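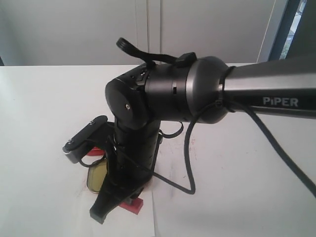

3.2 桌面颜色与阅读疲劳

问卷在Ovbridge的公共阅览室发放，回收797份，剔除漏填的47份。问的都是桌面：颜色、反光、看书多久眼睛开始发酸。深色桌面的抱怨集中在落灰和指印，浅色桌面集中在晚间灯光。Domside分馆样本偏少，单列，不并入总表。量表沿用前测版本，第六题措词改过一次，前后不可直接比较，见附录。

访谈另做，135人，每人20分钟。录音转写还没全部校完，先用已校部份。 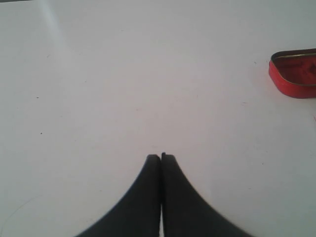 Guido Cirillo认为问题不在颜色，在亮度差：书页和桌面太接近，视线没有落点，读久了反而要不停找行。他建议把纸张白度也记下来。这一条前测没有，六月补测时加上了，只补了Plarnar一处。补测结果方向一致，幅度较小，样本不够，不做检验。

亮度差的取值按书页与桌面两点读数之差计，读数位置固定在座位正前方。阅览室灯具型号不一，换算时统一按夜间档。

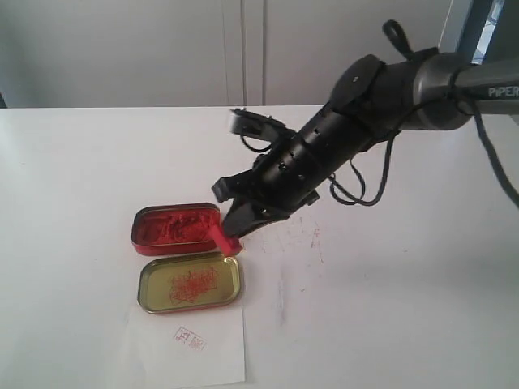 受访者对“白桌面”的理解差别很大，有人指亮面烤漆，有人指浅灰，编码时只好合并成一类。这样做会损失信息，但再细分每格人数太少。合并后以图3的白色桌面作参照，比它明显偏黄或偏灰的回答另标记号，留作敏感性分析。两名编码员独立标注，不一致处讨论后定，讨论记录已存档。木纹桌面不在本节范围，见3.4，那边的的分类标准不同。

图3 白色桌面参照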